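4.2 Timing of withdrawals and part-time work

The second set of interviews dealt with money in the years just after leaving full-time work. Of the 324 people who returned the July survey in Nodotmont, 300 gave usable answers on savings and spending. Most had left their jobs before age 60. Many said they drew less from savings than they had planned, and kept a cash reserve to cover 18 months of bills.

Part-time income was more common than expected. People who worked a few hours a week put off larger withdrawals, even when the pay was small. Ó Briain found the same pattern in her earlier study of retired teachers in Villinano, although her sample had pensions and ours mostly did not.

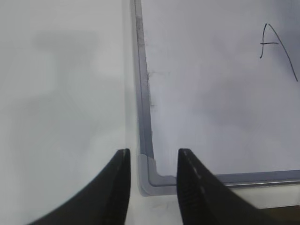

Figure 2. Close view of two black gripper fingers with an open gap between them.

Health coverage was the cost people worried over most. Those who bought their own plans set the yearly premium aside first and built the rest of the budget on what was left. Couples in which one partner still worked seldom raised the subject.

Housing choices were harder to sort. Some respondents had sold a larger home and moved to Jiltitz, where property taxes are lower, and used the difference to delay touching retirement accounts. Others stayed put and rented out a room.

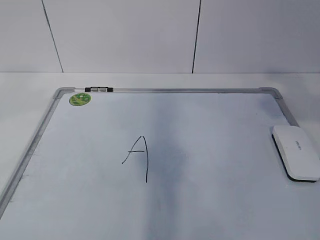

Vol. 18, No. 2

We also asked whether respondents would choose the same date again. Most would. Those who would have waited longer tended to name a single large expense in the first two years, such as a roof or a car, and the next section takes up those cases.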